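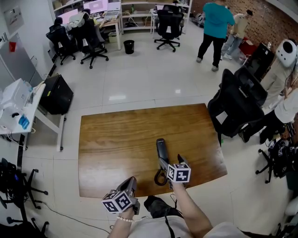 4. How Buyers Measure a Dose at Home

4.1 The drop as a unit

Most of the tinctures in our study are sold with directions given in drops. The label on the Tuvuleck lemon balm bottle, for instance, asks for a number of drops in a little water before bed. A drop is easy to understand and needs no spoon or cup. It is also a poor unit. The size of a drop depends on the width of the opening, the angle at which the bottle or pipette is held, how fast the bulb is squeezed, and how much alcohol is in the liquid. Pharmacists have known this for a very long time, and old dispensing manuals often told the reader to use a measured glass instead whenever the amount mattered.

In the earlier part of this paper we looked at what the makers print on their labels. In this section we turn to what people do once the bottle is in the house. We were interested in ordinary use, so we did not train anyone, correct anyone, or ask people to change their habits during the visits. The interview schedule is given as Figure 3 in the supplement, and the wording of the follow-up questions is listed after it.

We spoke with buyers from seven households in Senby and in the villages along the Ogura road. All of them had bought at least one herbal tincture in the past year and were still using it. Three of the households had bought only from the Gruteck shop. The rest had bought from market stalls, by mail, or from a relative who makes tinctures at home. The last group matters more than its size suggests. A bottle that comes from a relative usually has no printed directions at all, and the dose is passed on by word of mouth.

4.2 Three ways of counting

The people we interviewed fell into fairly clear groups by how they measured. The first group counted drops, one at a time, more or less as the label asked. They tended to be newer users. They also tended to lose count. One woman told us that she starts again with a fresh glass when this happens, but most said they just add what feels right. When we asked what "feels right" meant, the answers were about color and smell. The water should look slightly cloudy, or it should smell of the plant but not strongly.

The second group used the pipette itself as the unit. They filled it once and emptied it into a cup. They called this "a squirt," "a dropper," or "one go." People in this group often believed that a full squeeze of the bulb filled the glass tube to the top. With the bottles we bought for testing this was rarely so. A single squeeze usually filled a little over half the tube when the bottle was new, and less as the level in the bottle went down. Some of the tubes carried measuring lines, but only one person said she had ever used them, and she had worked for years in a dental office.

The third group did not use the dropper at all. They unscrewed the cap and poured, either straight into tea or into the cap first. This was most common with the home-made tinctures, which were often kept in reused bottles with no dropper. It was also common among older users with stiff hands, who found the rubber bulb hard to squeeze. We had not expected this, and the schedule had no question about it. It came up by itself in the second interview and we asked about it in all the later ones.

It should be said that most people moved between these ways of measuring. The same man who counted carefully in the evening might pour a splash into his coffee flask in the morning. Directions that assume a single habit will miss a good part of real use.

4.3 Records kept by users

Two households kept a written record of what they took. In the first, the record was a column in the kitchen calendar with a tick for each day. In the second it was a school notebook that also held the shopping list, bus times, and notes on the garden. Neither record gave an amount. Both gave the name of the plant, and the notebook sometimes gave a short remark on sleep ("better," "up at four," "dog barked").

These notebooks and calendars are of limited use as data, and we have not tried to score them. They do show what people thought was worth writing down. The day mattered, and so did the plant. The amount was treated as fixed and known, even in a house where two people taking the same tincture turned out to be measuring it in different ways.

Several people who kept no record said they could tell how much they used by how long a bottle lasted. This is a reasonable idea, and it is how many people judge their use of dish soap or cooking oil. It gives a fair average over a month or more. It says nothing about a single dose, and it breaks down when a bottle is shared or spilled. It also breaks down over the holidays. Two people told us that a bottle opened in December never lasts, as visitors ask to try it.
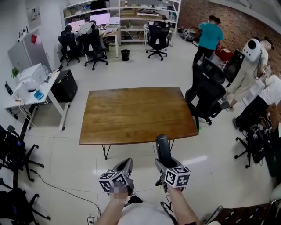 4.4 The effect of the bottle

We bought bottles from each of the makers named in Section 2 and weighed the doses they gave, following the printed directions as closely as we could. The weighing was done by Nwankwo and repeated by Wibisono on a separate scale. For each bottle we weighed single drops, runs of drops, and full squeezes of the bulb. In all we recorded some 1,000 single drops. The weighing was finished on 1/15/22, before the last of the home visits had been written up, so the results could not have shaped what we asked.

The differences between bottles were larger than the differences between the two people doing the weighing. Bottles with a plastic insert in the neck gave the most even drops, as long as they were turned fully upside down. Held at a slant, the same bottles gave drops that ran together. Glass pipettes gave drops of a steady size when held upright, but the size changed a good deal with a change in angle. Users hold pipettes at all angles, mostly because they are trying not to touch the water.

The strength of the alcohol also had an effect. Tinctures with more alcohol gave smaller drops, which is what would be expected from the lower surface tension of the liquid. The Gruteck valerian, which is sold in two strengths with the same directions, is a case in point. The stronger version gave the smaller drop. A buyer who moves from one to the other and keeps the same count is changing the volume as well as the strength, and the label does not mention it. We wrote to the shop about this and were told that the wording had been carried over from an older label.

Syrups and glycerin extracts behaved quite differently. Their drops were heavy and slow to fall, and people who used them had little trouble keeping count. They did complain about sticky threads. More than one person wiped the neck of the bottle with a finger and licked it, and did not think of this as part of the dose.

4.5 Why the drop remains in use

Given all this, it is fair to ask why makers go on using the drop. When we put the question to them, cost was the first answer. A small cup or spoon adds to the price of each bottle and takes up room in the box. The second answer was about looks. The dropper bottle tells the buyer that the product is a tincture, and one maker said that sales fell when he tried a screw cap. The third was habit. The books that these makers learned from give doses in drops, and their own teachers did too.

Users gave a further reason. Counting takes time, and several people liked this. They spoke of standing at the counter in the evening with the kitchen quiet, counting under their breath. For them the counting belonged to the remedy. One man said that if it came as a tablet he would not bother with it. Such remarks bear on any plan to replace the dropper with something more exact. A measured cup would give a more even dose, but some people may stop using it, or may go back to pouring.

We do not claim that an uneven dose did any of these users harm or good. The study was not set up to find that out, and the plants involved are mild ones that many people also drink as tea. The concern is a narrower one. Trials of herbal tinctures often report the dose in drops and take it that the drops were equal. Where the participants measured their own doses at home, that figure should be read with care, and the type of bottle should be given along with it. A simple check would be to weigh the bottles at the start and end of the trial. This adds very little work, and it was the one suggestion in our feedback letters that all of the makers were willing to try.

The next section returns to the labels and looks at how the directions change when the same tincture is sold for use by children.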